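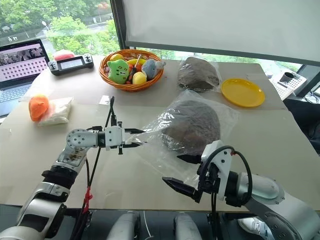

How long does potting soil keep once it's in a plastic bag?

A full season, and often longer, if the bag is closed and kept out of direct sun. Soil that has dried out is still usable. Break it up by hand, add water a little at a time and let it sit overnight before planting.

# Soil Table

18 September 2026

**Two bags, both clear.** The soil in the front one is brown, grainy and a bit fuzzy on the surface. The one behind it is dark brown.

**Sheets of cardboard** cover the table. Cardboard is easier to clear than newspaper, which tears as soon as it gets damp. Lift each sheet by two sides, tip the loose soil toward the middle and pour it back into a bag.

**The round yellow plate** is empty. A plate is a good place to spread a handful of soil and check it for roots, stones and old fertilizer pellets.

**The orange basket** has the toys in it, including the banana, the lemon and the gray-blue mouse. The carrot-like plush is on the table.

## About this page

This is the soil page of the Brodari indoor planting gallery. The gallery covers the small jobs that come before any planting gets done. Seeds and cuttings have their own pages, and the page on winter herbs goes up in October.

The project uses two kinds of soil. One is a light mix for starting seeds, ordered from Memon. The other is a heavier one for potting on, which we buy under the name Lurnska. They go into clear bags so that you can tell them apart without opening anything. Write the name on a strip of masking tape if two mixes look alike when dry.

## Filling a bag

Open the bag all the way and fold the top edge down once to make a cuff. The cuff keeps the mouth open and the edge clean. Fill to two-thirds at most. A bag filled to the top is hard to close and tends to split at the corners when it's picked up.

For small pots, 500 grams of dry seed mix is plenty for one person to work with. Damp soil weighs more for the same amount, so go by how full the bag is if the mix has already been watered.

Press the air out slowly before closing. If you do it fast, fine dust comes out with it — worth remembering with the seed mix, which is the dustier of the two.

## Storing it

- Keep bags flat, with the heavier mix underneath.
- Don't leave them on a windowsill. Clear plastic warms up quickly and the soil may turn green along the sides.
- A white, threadlike growth on top is usually harmless mold. Open the bag, stir the soil and let it air out.
- Small flies mean the mix is too wet. Spread it thin and let it dry completely.
- Soil that smells sour goes to the compost.

The Ngô bench, where the seed trays are kept, has shelf space for 11 bags. Anything beyond that goes in the lower cabinet.

Corrections to this page can be sent to Corrado Leone, who keeps the planting notes.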